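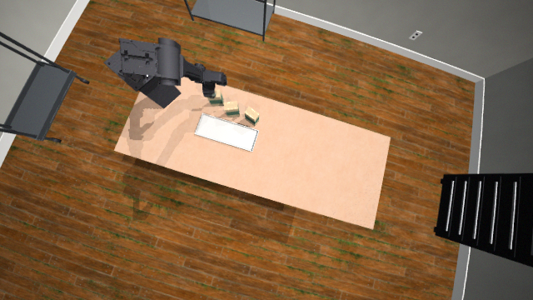

Table with a pale peach top, rendered view.

Tratamley District Library
Local Studies Diary
23/04/2020

The building remains closed to the public. Two staff were on site today under the current distancing arrangements, one in the workroom and one in the stack, and all other members of the section worked from home. The returns chute is still locked. Borrowers have been advised again by email that no fines will be charged during the closure and that items should be kept until further notice.

The morning was given to the Mendik papers. Readers of this diary will recall that the papers came to the Library in February, after the stormwater entered the lower floor of the former Mendik produce store. The material had been kept in fruit cartons and in a steel cabinet. The cabinet drawers fared well. The cartons on the floor did not, and the ledgers from them have been drying and resting in the workroom under blotting paper, with the paper changed on a set roster.

All 40 ledgers have now been examined. 30 are sound enough to be boxed and described in the ordinary way. The remaining volumes have distorted boards or blocked pages and will be wrapped, labelled and set aside until a conservator can attend. No attempt will be made by staff to separate blocked pages. A request to do so was received by telephone from a family researcher and was declined with regret.

The ledgers are proving to be of wider interest than the section had expected. The store bought from orchardists along both sides of the river and recorded each delivery by grower, variety and condition. Remarks are brief and sometimes severe. "Bruised, sent back" appears often in one autumn, against several growers, and a later hand has added the words "bad road" beside the first of them. It is hoped that the road trust minutes, already held at shelf mark 201, will show whether complaints were made about the river crossing in the same season. That comparison must wait, as the minutes are bound in large volumes and require two people to lift them safely.

A second matter is the spelling of names. The clerk wrote by ear. One grower is entered in three ways within a single month, and the section has agreed that the description will give each spelling as found, with a preferred form following in square brackets. The guide to transcription has been amended and sent to those transcribing from home. Staff are asked to use the amended guide from today and to discard the earlier one.

Transcription is otherwise progressing steadily. Scans of the school admission registers were sent out at the start of the closure, and 300 pages have been returned. The standard is good. The most common error is the silent correction of old place names, particularly on the eastern side of the shire, and a note on this has been circulated. Abbreviated occupations are to be left abbreviated.

In the afternoon a telephone meeting was held concerning Yatsenko Hall. The exhibition on the packing sheds, which was to have opened in the hall next month, is postponed. No new opening has been set. The hall management has kindly agreed to hold the panels, which had already been delivered, and lenders will be written to individually before the end of the week. Loan agreements will be extended in writing in each case. Two lenders have asked for their items to be returned, and this will be arranged when collection can be made without entering private homes.

The order with Zonis for archival boxes is delayed again. The firm advises that the larger size is unavailable -- the smaller size can be dispatched at once. The section has accepted the smaller boxes for the loose correspondence and will hold the ledgers on the open shelves, interleaved and covered, in the meantime. The humidity reading in the stack was taken at opening and closing and was steady. The dehumidifier in the workroom was emptied twice.

Enquiries by email continue to be answered. Most concern family history, and a number come from people who have evidently used the closure to sort through cupboards. Offers of photographs and letters are welcome, but nothing should be posted or left at the door. Donors are asked to write a short list of what they have and to send that first. One such list, received this afternoon, includes picking tins, a brass stencil and a run of grower's newsletters not held by the Library. A reply was sent before close.

The building was secured at five. Blotting paper on the last shelf of ledgers is due to be changed tomorrow morning, and a fresh supply has been left beside the workroom sink.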